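We got to the Plemus open day just after ten, which was already too late for the good parking. The field at the back was all right though, and you walk in past the old Rengifo dye works, so I didn't mind a bit (I do love a brick chimney).

If you don't know it, Plemus moulds household plastics: washing-up bowls, crates, baskets, plant pots, the lids you can never find. It's been going 63 years on the same site and once a year, in October, they open the doors and let people like me wander about in a hi-vis waistcoat three sizes too big.

Our guide was Priya Van Dusen, who started in the packing room and now looks after the moulds. She was brilliant. She talks very fast and walks faster, and we lost two people before the first door! There were groups going off every half hour and I gather they had more than 312 visitors by the end of the day.

The moulding hall is loud and warm and smells a bit like a new shower curtain. The oldest press is called Gendetti, after the firm that made it, and it thumps so hard you feel it in your knees. A full cycle takes 53 seconds. I stood there and watched it go round again and again like a child at a level crossing. What I hadn't understood is that most of that time is just cooling. The plastic goes in quickly enough, then everybody waits.

Priya got on to holes after that, and I could have listened all afternoon. Every slot in a basket is a little steel peg in the mould, and the plastic has to flow round all of them and join up again on the other side. Round off the ends of the slot and it's less likely to crack there. 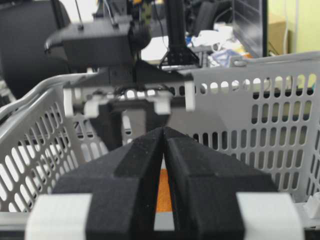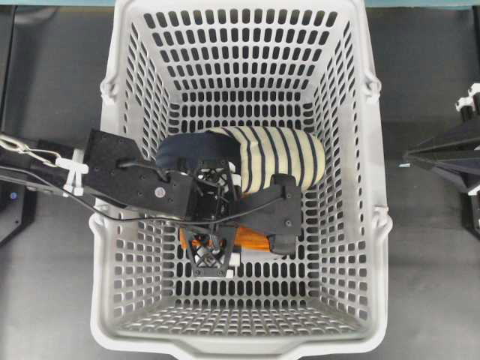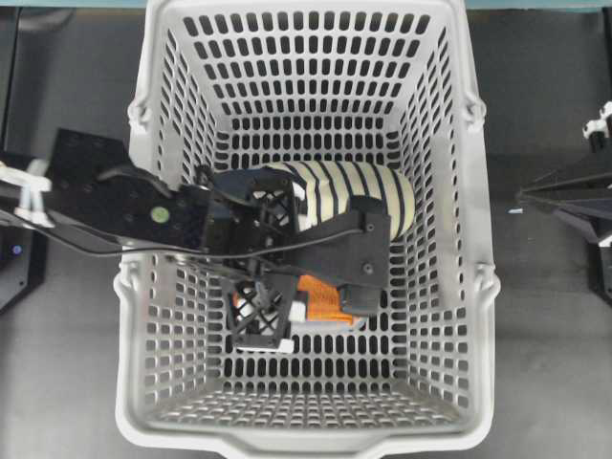
Baskets with rounded slots in the sides.

She also told us why so many baskets and buckets get narrower towards the bottom. It's partly so they stack, but mainly so they'll come off the mould without a fight. I've been looking at my own kitchen bin differently ever since.

Lunch was in the canteen, cheese and onion pie with beans, and very decent for the money. I sat with Teófilo Guzmán, who'd come all the way from Cekside on two buses because his mum used to work in the trimming room. He'd brought her old clocking-in card and one of the fitters remembered her! Lovely moment, and I had to go and get more tea.

The afternoon was the colour store, with sacks of pellets up to the ceiling, and then the shop. I came out with a green colander and a set of pots. The pots were seconds and one wobbles, but it'll do for the chives.

If you're going next year, wear flat shoes and book the early tour, as the later ones miss out the tool room. The toilets are up the stairs by the canteen.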